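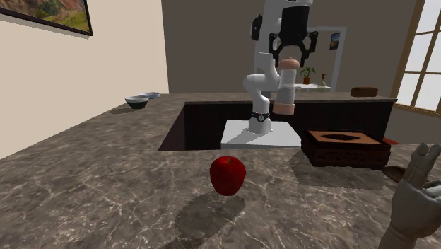
Grenda kitchen scene, default window light. Gripper open around the tall cylinder.

Home Forums Simulation Reviews New posts Members Log in

Grenda kitchen scene pack: my experience after one month

yen_hua
Hello all. I bought the Grenda kitchen pack in February and I promised in the other thread to write about it when I have used it enough. My name is Yến Hứa, I work alone on grasping and insertion tasks, so please read this as the opinion of one person with one computer.

The price for the single-seat license was $96. For this you receive the kitchen with the arm on its pedestal, the objects for the counter, and the board tasks. The connection to your own controller is not included. I use Joridbridge for this, and it worked on the second evening, after I found that it wants the joint names in lower case.

What I like: the room is a real room. There is a big window, a doorway with another room behind it, paintings on the wall. My earlier scenes were a gray table on a gray floor, and my vision model learned this gray floor too well. The marble is also good for testing, because the pattern is busy and a simple color threshold fails on it.

What I like less: contact. The gripper model is nice to look at, but when I close on a smooth part I often get small sliding that I can't explain. I lowered the time step and it became better, but slower. From 209 attempts with the board task, 71 ended with the collar fully in the hole. My own policy is surely guilty for a part of this.

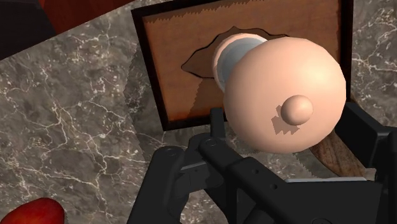
Board task, white collar partly in the hole. Held by the shaft.

In the second picture you can see what I mean about the hole. It has a very irregular outline, and the collar is round. I can't say from the picture which edge is touching. I would like a contact display in the viewer, and I did not find one.

torque_limit
Thanks for writing this up. Question on the shadows. In your second shot there's a little staircase-shaped shadow on the pink dome, just by the knob. Is that your settings or does it ship like that?

yen_hua
It is the default setting. I did not touch the shadow quality. There are also sawtooth edges on the marble at the left side of the same picture. With the high setting it should be smoother, but my graphics card is old and I have not compared them carefully.

mrs_kinematics
I'd call that a dealbreaker for anyone training on images. A jagged dark patch right next to the feature you want to find? The network is going to latch on to it. I tried the Adow tabletop set last year and its shadows were soft all the way through on a laptop.

torque_limit
Adow also gives you a table and six cubes. Not really the same product.

mrs_kinematics
It's more than cubes now, they added drawers. And I would rather have six things that render properly than a whole kitchen with stairs on it. Look at the first picture, the shadows of the apple and the box are soft and fine there. So the renderer can do it, the close view just isn't getting enough resolution.

yen_hua
This is a fair point, and I had not put the two pictures together in this way. But I do not fully agree about the dealbreaker. I randomize the light in training, so the ugly shadow moves or goes away. For a person who trains with fixed light I would say yes, be careful.

oldsolder
Does the apple have physics or is it decoration? I see it in both pictures.

yen_hua
It has physics. You can push it and grasp it. The tissue box also, but its carved sides use a simple box for collision, so don't plan to put a finger in the pattern.

Vincze
I use the same pack. On the sliding: open the material file for the gripper pads and check the friction. Mine was set much lower than the manual says. After I changed it I had far fewer slips on the wooden shaft. The insertion didn't improve, though. I think the collision shape of the hole is coarser than what is drawn.

yen_hua
Thank you, I will check this tonight. If the collision shape is coarse it would explain why the collar sometimes stops when there is clearly free space.

torque_limit
Did you write to support?

yen_hua
Yes, two times. The first answer came after 18 hours and was helpful (it was about the license file). The second, about contact display, said that it is "noted".

mrs_kinematics
"Noted" means no.

Vincze
They told me the same thing about exporting depth, and that did arrive one update later. So I would wait a bit.

yen_hua
Edit, Mar 22, 2024: the friction value was low in my installation too. I corrected it and the sliding is mostly gone. The hole is still difficult. I will run the board task again from the beginning with the new value and post the result in this thread.

oldsolder
Please do. I'm holding off on buying until I see that number.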